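Uma célula para montar computadores, vista por quem cuida dela

Na oficina da Noslow, o dia começa com um pano. Antes de ligar os braços, a técnica responsável pela célula de montagem limpa a mesa de perfis de alumínio e passa o dedo pelas ranhuras. "Um parafuso pequeno que fica ali dentro levanta a placa de suporte de um lado", explica ela. "Depois passamos a manhã a procurar um erro que não está no programa."

A técnica, que pediu para não ser identificada, trabalha com a célula desde abril. Antes reparava impressoras de escritório, e diz que o trabalho é mais parecido do que as pessoas pensam: muita limpeza, muita folga para medir, muitos cabos. A tarefa da célula é colocar e retirar peças de computadores de secretária: o processador, a memória, o disco rígido. A caixa do computador fica deitada, com o interior para cima, e as peças ficam na placa de suporte, ao lado. 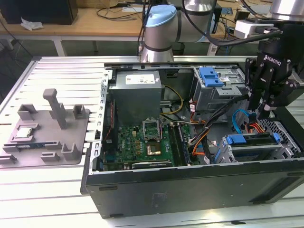

A caixa aberta sobre a mesa, com a garra Robotiq por cima da zona das unidades e a placa de suporte à esquerda.

Pergunto-lhe qual é a primeira coisa que verifica. Ela responde sem pensar muito: a posição da caixa. "O braço não sabe onde está o computador. Sabe onde estava o computador quando ensinámos os pontos. Se alguém encosta a mão na caixa, tudo muda." Para isso usa dois batentes de referência, que coloca antes de começar e retira no fim, e uma folha onde anota os valores. O programa da célula, a que na casa chamam Skullosa, pede a confirmação dessa medida antes do primeiro movimento.

A placa de suporte foi impressa em plástico cinzento. A versão atual é a número 5. As anteriores tinham defeitos que só apareceram com o uso: numa delas, o encaixe da memória era demasiado justo e o módulo saía torto; noutra, o poste alto ficava no caminho dos dedos. A impressão é feita fora, na Brastis, e a técnica guarda sempre uma placa de reserva na gaveta. "O plástico gasta-se nos cantos. Não se vê bem com os olhos, mas sente-se com a unha."

O disco rígido tem uma regra própria. Está preso num suporte de plástico azul, e é por esse suporte que ela prefere começar a inspeção, porque as patilhas dobram com facilidade. Quando uma patilha fica mole, troca o suporte inteiro. Já tentou colar uma e não recomenda.
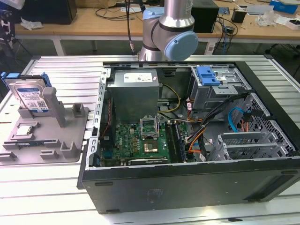 O processador é a peça que lhe dá mais respeito. O trinco metálico do encaixe tem de estar bem levantado antes de a célula trabalhar nessa zona, e isso ela confirma sempre com os próprios olhos, mesmo quando o programa diz que está tudo certo. "Os contactos são muito finos. Se um se dobra, a placa-mãe vai para o lixo, ou vai para mim, com uma lupa e uma agulha, o que é pior." Com a lupa já recuperou algumas placas. Outras ficaram numa prateleira, para tirar peças.

A manutenção da garra segue um calendário simples. A cada 200 ciclos, limpa as pontas dos dedos com álcool e verifica se fecham a direito. A cada 500, controla o aperto dos parafusos das articulações e volta a fazer o teste da força de fecho com um bloco de medida. O contador marcava 2,052 na manhã da nossa conversa, e ela mostrou-me o caderno com todas as intervenções, escritas a lápis. Perguntei porque não usa o computador para isso. "Uso também. Mas o caderno está sempre em cima da mesa quando tenho as mãos sujas."

A avaria de que melhor se lembra foi a mais aborrecida. O disco entrava na baía até meio e parava. Mudaram a velocidade, mudaram o ângulo de entrada, ensinaram de novo os pontos todos. No fim, a culpa era de um cabo de alimentação do computador, que voltava lentamente à sua forma e ficava atravessado na frente da baía. Desde então, a arrumação dos cabos dentro da caixa faz parte da lista de preparação, logo depois da limpeza. 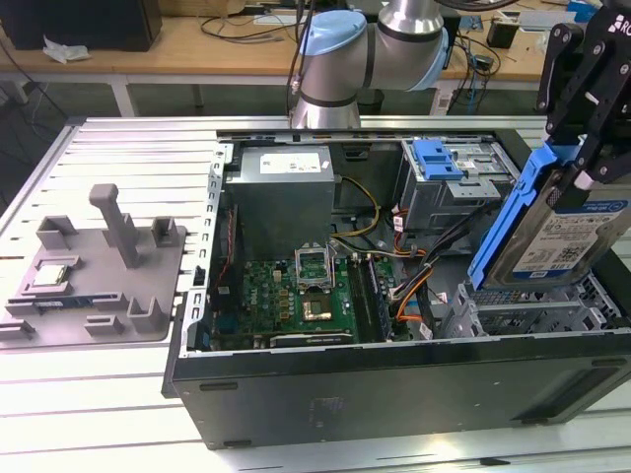 A aproximação do disco faz-se agora em duas fases. Primeiro o braço leva-o inclinado até perto da baía e para; depois endireita-o e desce devagar, com o limite de força baixo. Se encontra resistência, recua e chama a técnica com um aviso no ecrã. A ideia veio de um instalador da Ketilsson, que fez a primeira montagem dos braços e ainda passa por lá quando é preciso. Ela ajustou os valores por tentativas, durante vários dias, e não os mostra a toda a gente.

Quanto ao que falta fazer, tem uma lista curta. Quer prender melhor os cabos do braço, que com o tempo roçam na articulação, e quer uma placa de suporte com os cantos reforçados. O pedido à Brastis já está feito. Enquanto espera, continua com a placa de reserva e com o pano, que também já pedia substituição.

Texto publicado em 12/17/25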